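Hi Aurora Barreto, and hello to everyone at Fendel who reads these. You asked for more about the rulebook this time and less about the software, so this is nearly all rulebook!
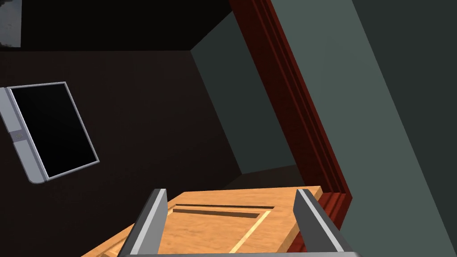 Drerketham, July

The draft handling rules for simulated door work now run to 30 entries, and I'm pretty happy with 27 or so of them (the other ones are still being argued over at Arnaud). The biggest change is that every run gets a written start state before anyone looks at the score. We used to fill that in afterward, and you can guess how reliable it was.

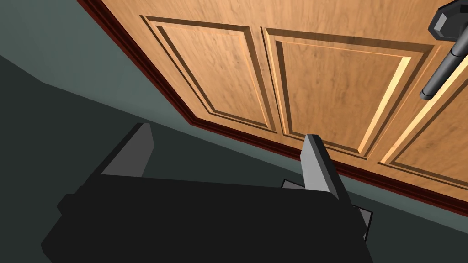 Our approach rule is the one people fight about most. It says the fingers have to be open and clear of the hardware before a run is logged as "approach," and I wanted something a new reviewer could check at a glance. With the black bar handle up on the door and both fingers spread well away from it, everyone on the Breneditz side picked the same label, so that wording stays. We've put 557 old logs through it and had to relabel 105.

What's left before the next payment:

1. Finish the naming list, so a hinge is called a hinge in every log.

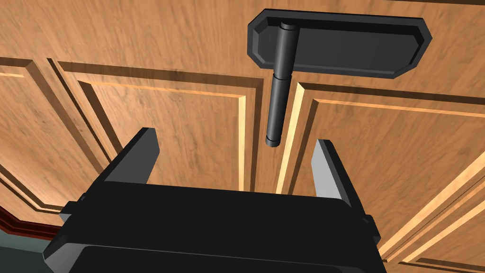 2. Get the stop rule signed off. I've asked for 49 more runs to test it, and I'd love a yes from you on the computer time.

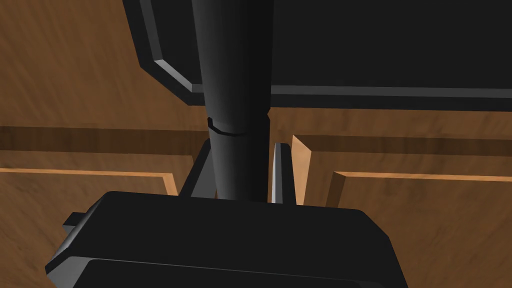 The visibility rule is my own pet project, I admit. Reviewers must write "not sure" when they can't tell what the fingers are doing, and they hate it, because it looks like slacking. But take a view where the gripper housing hides the lower end of that thick dark column between the fingers: I don't want anybody guessing about contact down there. I'll send the revised text once Arnaud has marked it up.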